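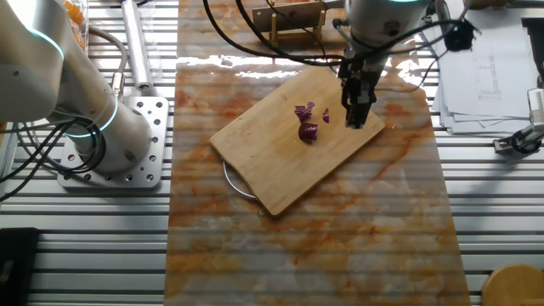
一月的晚上，合租工坊的暖气七点就停，我穿着羽绒服坐在工作台边上写这篇。上一篇写完以后，好几位读者来问后续，问得最多的是“到底能不能切菜了”。先回答：还不能。现在练的是把切好的洋葱一块一块夹起来，放到别处去。听着很没出息对吧？可是我在这件事上已经花掉了一个多月的晚上，而且花得很高兴，所以请容我慢慢讲。

先说起因，给新来的朋友补补课。前年我妈手腕做了个小手术，那阵子她炒菜，切完的东西总归要人帮她拨进碗里，她又不爱开口求人。我当时就想，切菜的机器满街都是，切完以后那一下子“收拾”，怎么就没有人管呢？后来妈妈的手好了，又能颠锅了，这个念头却留了下来，越留越大，最后变成了工坊里这一大摊东西。妈妈来看过一次，评价是“比请个人还费事”。她说得很对，但是我已经停不下来了。

工坊在Posby那条街的后面，原先是个修船用小零件的铺子，现在由几个爱折腾的人分摊房租。台面是铝型材一根一根拼起来的，好处是到处都有槽，想在哪里固定东西，塞个螺母进去拧紧就行；坏处是小螺丝掉进槽里，你得趴下来拿磁铁慢慢捞。我现在养成了习惯，手边永远放一只小碟子，拆下来的螺丝先进碟子，再说别的。台子中间那条大理石花纹的长板是我后来加的，本意是模仿我家厨房的台面，擦起来也方便。它的缺点是反光，灯一开，靠里头那一端就亮出一道白带子。为这道白带子，我前后挪了三回灯，眼下算是能忍。

机械臂有两条，都是白色带银灰的，关节上有一圈青色的灯。我给它们起了名字，左边的叫Etley，另一条叫Pundside，名字没有什么讲究，是我在一张旧地图上随手指的两个小地方。Etley的底座用的是一块满是圆孔的方形金属板，孔多，调位置就容易，我强烈推荐大家第一次装的时候也选这种，不要像我当初那样自己钻孔，钻歪了还得假装是设计。Pundside末端装的是一只黑色的平行夹爪，两根手指很窄，朝下对着砧板的时候，有点像一只在想心事的鸟。

好，说回洋葱。为什么是红洋葱？一开始我用的是木头块，很听话，怎么夹都行，夹了一个星期我就膨胀了，觉得自己可以出师。然后换成真的蔬菜，立刻被打回原形。红洋葱的颜色跟竹砧板差得远，看得清楚，这是它对我仅有的一点仁慈。别的地方它全在为难人：大块的圆墩墩，夹的时候稍微偏一点就转身；薄片是卷的，两片还喜欢叠在一起，你以为夹了一片，提起来是两片，或者一片也没有；最要命的是那种细细的一小条，贴着木头，手指要下得很低才够得着，低过头了又会戳到砧板。

戳到砧板这件事我要多说两句。头几天我把下降的高度设得太自信，夹爪“咚”一声杵在竹板上，那个声音在安静的工坊里特别响，隔壁做陶的Anika Blackwood端着茶就过来了，问我是不是摔了东西。后来我改成先快后慢，离砧板还有20毫米的时候就降速，一点一点往下蹭，碰到阻力马上停。慢是慢了许多，心脏舒服多了。Anika看了一会儿，提了个我完全没想到的问题：“你自己拿洋葱的时候，是直直地从上面拿的吗？”我愣了一下，回家切了半个洋葱试了试，还真不是。我的手指是斜着进去的，先轻轻推一下，让它翘起来一点，再捏住。于是这个星期我就在教夹爪学“推一下”，进展么，大块的已经像模像样，薄片还在跟我讨价还价。

砧板我也故意不摆正了。以前我每次都拿尺子把它对齐，程序跑得漂漂亮亮，有一天砧板被我胳膊肘碰歪了，整套动作就全乱了套。厨房里哪有人拿尺子摆砧板的！所以现在我每一轮都随手一放，斜着就斜着，让它自己去找。刚改的那几天成绩惨不忍睹，我把记录本合上了两次，又打开了两次。好在熬过来了。现在一轮练下来最多40次抓取，再多的话洋葱就蔫了，边缘发软，夹起来的手感（如果机器也算有手感的话）跟新鲜的完全是两回事，混在一起记只会把自己搞糊涂。

线的问题，读者里懂行的肯定要说我。对，线很多，黑乎乎的，从上头绕过来，在大理石板上方拱着，一直接到夹爪那边。我试过用扎带把它们老老实实捆在臂上，结果手腕一转就绷紧，动作都变形了。后来留出了余量，就成了现在这副样子，不好看，可是转得开。我打算照着Nechyporuk论坛里一位网友的办法，做一个带弹簧的吊架，把线从高处拎着走。材料已经买了，还在袋子里，大家先不要催。

台子右边那一叠纸是图纸，我知道用平板看更方便，可是我就是喜欢纸，喜欢拿铅笔在上面划来划去，划错了还能看见当时是怎么错的。图纸最近有点泛滥，线都拖到纸上面去了，这个我承认，该收拾了。还有那个带木棍的小木架，放在大理石板的尽头，是给下一步预备的：等洋葱这关过了，我想试试让它们两个合作，一个把盘子从架子上取下来，另一个往里面放菜。想法很美，我也知道现在连细条都夹不稳就想着端盘子，有点像还没学会走路就去报名马拉松。可是晚上一个人坐在这里，总得有点盼头。

说到一个人，其实多数时候真不觉得孤单。两条胳膊的灯圈亮着，窗户外面有人遛狗经过，有时候会停下来往里看两眼。上个月有个小朋友隔着玻璃朝Etley挥手，我赶紧跑回去写了几行，想让它也挥一挥，等我写好，人家早就回家吃饭了。那几行程序我没有删，留着，说不定哪天他又路过呢。

开销也有人问，我简单说说。机械臂是二手的，攒了很久的钱，就不细说了，免得我家里人看到。平时花得最多的反倒是洋葱。菜场的阿姨已经认得我，以为我家开饭馆，每回都往袋子里多塞一个。练剩的我可没拿去炒，夹爪碰过、在台子上放了一晚上的东西，还是进堆肥桶比较安心。家里吃的另外买，所以我们家最近确实一股洋葱味，从冰箱到围巾都是。

下一篇打算写“推一下”那个动作的具体做法，角度怎么定，力气怎么给，还有我走过的那几条弯路，会配上记录本里的表格。要是你也在家里折腾类似的东西，尤其是夹过软的、滑的、爱卷边的，请一定在下面留言告诉我你用什么样的指尖。我试过贴硅胶垫，贴了掉，掉了贴，到现在没有找到一种胶能扛得住洋葱汁的。

暖气停了两个多小时，手指已经不大听使唤，打字比Pundside夹细条还慢。先写到这里，我去关灯锁门了。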